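3.2 Upkeep of the suturing cell

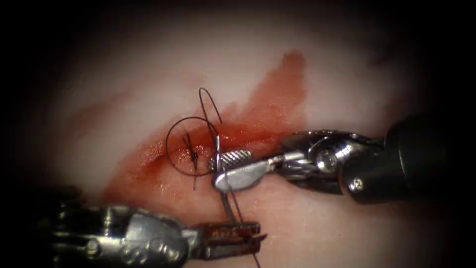 Figure 1. Needle driver (right) and grasper (left) during suturing, with the curved needle held in the driver's jaws.

How often does the needle driver have to be replaced? Every 17 sessions in our cell, a number we reached by ignoring the one we started with. The original plan allowed 100 sessions per tool, which looked fine in the grant proposal and poor in the logbook.

The Gretlow cell has two arms, each with a jointed wrist, and wrists are where the trouble lives. Drive cables stretch a little with use. The controller goes on believing the jaws are where it sent them, and it holds this belief with great calm. We therefore run a homing check each morning and re-tension any cable that drifts past its limit. Chenxi Jia wrote the routine; the rest of us wrote the complaints about its length.

Cleaning matters as much as tension. Blood gets onto the jaws, as in Figure 1, and if left to dry in the pivots it adds friction that the Dewan force estimator reports as tissue. After each session both tools are flushed, brushed at the joints and oiled, then cycled open and shut 600 times without load. The right wrist was rebuilt once, in March, after a pivot pin worked itself free. The replacement pin came from Timarport in a box large enough for the whole arm. Settings for both wrists are given in Section 3.3.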